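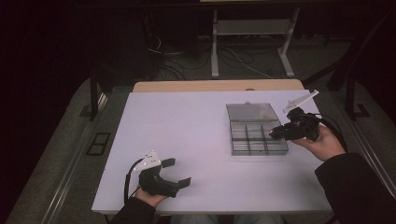 Figure 6. White table with open compartment box.

6 Setting up a stationery template in Skesia Layout

This section covers page size, logo placement and colour settings for letterhead, business cards and envelopes. Complete the installation steps in section 5 before continuing.

6.1 Creating the master file

1. Open Skesia Layout and select File > New > Stationery Set.
2. Enter a set name. The name is used as the prefix for all exported files and cannot contain spaces.
3. Choose the paper standard. Canadian and Australian sizes are listed separately; envelope sizes do not convert between the two.
4. Set the bleed to 5 mm on all sides.
5. Click Create. Three linked pages open in the Organizer panel.

Note: Sets created before the August release open as read-only. Use File > Update Set to edit them.

6.2 Placing the logo

1. Drag the vector file to the Logo slot on the letterhead page. The other pages update automatically.
2. Set the clear space to 30 per cent of the logo height.
3. Lock the slot. An unlocked slot moves when the margins are changed.

Caution: Do not place a bitmap logo in a linked slot. Skesia Layout scales it separately on each page and the business card version will print soft.

6.3 Assigning colours

1. Open Colours > Libraries and load the Padilla library — the default Flela library contains screen colours only.
2. Assign a primary and a secondary colour. Tints are generated from the primary.
3. Run Check > Ink Coverage. Error 2738 means that a tint has no print equivalent; replace it with a solid colour and run the check again.

6.4 Exporting

1. Select File > Export > Print Package.
2. Tick Outline Fonts if the printer does not hold a licence for the typeface.
3. Select the Coterstead preset for uncoated stock. For coated stock, leave the preset at None.
4. Check the proof at full size before sending — fold marks are hidden at reduced zoom.

Note: Exporting overwrites any package with the same set name.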